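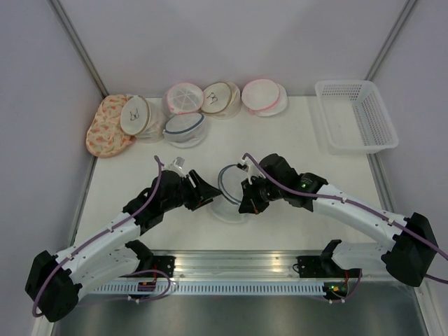

A mesh laundry bag between two grippers on a white work table.

Speaker notes: Sharing the Work of a Household
Couples and Family Counseling Service, Skunum
Speaker: Roswitha Frerichs
2019-02-14

Opening (keep short)

Good evening, and thank you to the Bauerfeind Center for the use of the hall. My name is Roswitha Frerichs, and I coordinate the couples program at the Skunum service. The talk will last under an hour. Questions are welcome at the end, and staff will remain at the side tables for anyone who would prefer to speak in private.

Please remind the audience that personal matters raised in the hall are not to be repeated outside it. Wait for the doors to close before going on.

Why this subject

Last year the service received 1,227 requests for a first appointment. In 471 of them, the couple named housework or the care of children as a main cause of conflict. Pause after the second figure.

These couples seldom describe themselves as being in crisis. They say that they are tired, that they have the same argument every week, and that they no longer know how it began. Many waited a long time before calling. Our counselors would prefer to see them sooner.

Visible work and unseen work

Most couples can list the chores that are done in their home. Fewer can list the work of keeping track: knowing that the school form is due, that the medicine is running low, that a grandparent's birthday falls in July and a gift must be mailed. In counseling we ask each partner to write down both kinds of work, separately and without discussion. The lists are then exchanged and read in silence.

Allow a moment here. Some members of the audience will be making the list in their heads.

Partners are often surprised by what they read. A person who believed he did half may find tasks he had never considered. A person who believed she did everything may find that the car, the taxes and the late-night feeding were missing from her own account. The counselor does not add up the items or declare a winner.

Standards

Two people can agree on who cleans the kitchen and still disagree on what a clean kitchen is. We ask couples to settle the standard first and the assignment second. Once a task has been handed over, the other partner should not inspect it or redo it. If the result falls below what was agreed, the matter is raised at the next household meeting.

Use the Vondance role-play if time allows. The parts are on the yellow cards. Skip it if the opening began late, and go directly to the next section.

The household meeting

We recommend a fixed time, with telephones put away and children occupied or asleep. Either partner may open. The first item is always something that went well. The second is the coming week: appointments, meals, visitors, money. Complaints come last and are limited to 2 for each person.

Suggested wording for complaints: "When this was left to me, I felt . . . and next time I would like . . ." Read it aloud slowly and repeat it once. Advise the audience to avoid "always" and "never."

When the problem is larger

Some quarrels over chores cover a deeper difficulty. Drinking, gambling, depression, grief and fear in the home all affect who does what, and a better schedule will not resolve them. Speak plainly at this point. Anyone who feels unsafe with a partner should not attempt the meeting described above and should ask for an individual appointment. Reception staff will not ask for the reason.

Services available

Couples may book a first session at the front desk or by telephone. Fees depend on income, and no couple is turned away for lack of means. The Firell evening group is open to parents of children under school age. Child care is provided, but places must be reserved in advance.

Handouts are by the exit: the blank task lists, the meeting outline and the fee table. Mention that the outline has been revised — older copies should be thrown away.

Close

Thank the audience and the Center. Take questions from the floor first, then written ones from the box. Do not give advice on a particular marriage from the stage; offer an appointment instead.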